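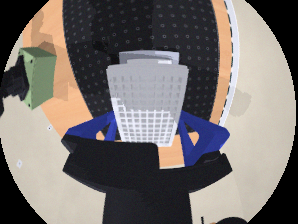 Convendría no dar por bueno ningún agarre mientras el modelo no lleve rozamiento medido, se advirtió a primera hora desde el otro banco, y la observación queda recogida en este diario porque afecta a todo lo hecho en la jornada.

Martes, taller compartido de Mallo. Apertura a las 9. Se continúa con la construcción de la pinza Warine, en su parte simulada por la mañana y en la mecánica por la tarde.

La escena de Skatesik se mantiene como quedó en la sesión anterior: mesa redonda de madera, tapete negro de puntos y bloque verde a un lado. No se ha modificado la posición de ningún elemento, con el fin de que los resultados sean comparables. La pieza de ensayo sigue siendo la gris, la que se ensancha hacia arriba y lleva las filas de huecos rectangulares, que en el taller se conoce ya como «el edificio». Los dos dedos azules la sujetan por los costados y la base queda muy hundida, tras el borde superior de la palma.

Esta última circunstancia ocupó buena parte de la mañana. Con la pieza tan metida en la pinza, no es posible saber qué parte de la sujeción corresponde a los dedos y qué parte al apoyo en la palma. El informe de contactos de Skatesik tampoco lo resuelve, puesto que agrupa las fuerzas por cuerpo y no por cara. Se ha acordado repetir la serie con la aproximación retrasada, de manera que solo trabajen los dedos, y anotar ambas modalidades por separado.

El registro acumulado asciende a 1.139 intentos. Se ha procedido a revisar su numeración, pues existía un tramo duplicado que procedía de un reinicio del equipo; el tramo se ha marcado y no se ha borrado. En lo sucesivo, cada reinicio se consignará en este diario con la hora correspondiente. El de hoy fue a las once y cuarto.

En cuanto a la advertencia sobre el rozamiento, debe reconocerse que los coeficientes en uso son los que el programa trae por defecto. Se preparará una rampa sencilla con un listón y un transportador para medir el deslizamiento del plástico impreso sobre la goma de las yemas. Es una tarea menor que se ha ido aplazando sin motivo suficiente.

Por la tarde se trabajó en el banco. Los eslabones impresos del dedo izquierdo presentaban holgura en el pasador inferior, y al cerrar la pinza el dedo llegaba a destiempo respecto de su compañero. Se rectificó el alojamiento con una broca de mano y se colocaron 2 arandelas de las suministradas por Harasym. El movimiento ha mejorado, si bien persiste un pequeño roce en el tramo final, perceptible al tacto y también al oído. Se sospecha de una rebaba en la cara interior del hueco triangular – queda pendiente desmontar y comprobar.

El servomotor se calibró de nuevo. El recorrido útil se ha limitado por programa a 90 grados; más allá de ese punto el varillaje forzaba el tope y la corriente subía con rapidez. El valor se ha trasladado al archivo de configuración de la simulación, donde figuraba todavía el recorrido nominal. Es probable que esta diferencia explique algunos de los cierres excesivos observados la semana pasada, aunque no se dispone de prueba suficiente para afirmarlo.

Pedido a Harasym: pasadores de acero de la medida larga, lámina de goma para las yemas y un juego de insertos roscados. Se solicita entrega en el taller de Mallo en horario de mañana. El filamento azul alcanza para otro par de dedos, no para dos.

Se deja constancia asimismo de una discrepancia de criterio. Hay quien prefiere terminar la pinza física antes de seguir acumulando intentos simulados; quien suscribe considera que ambas labores pueden avanzar a la par, siempre que cada cambio en el banco se traslade al modelo el mismo día. Hoy se ha cumplido con el límite del servomotor. No se ha cumplido con las arandelas, cuyo espesor falta por introducir en la geometría del dedo.

Pendiente para la próxima sesión: rampa de rozamiento, rebaba del dedo izquierdo, serie con aproximación retrasada. La llave Allen pequeña ha vuelto al cajón común.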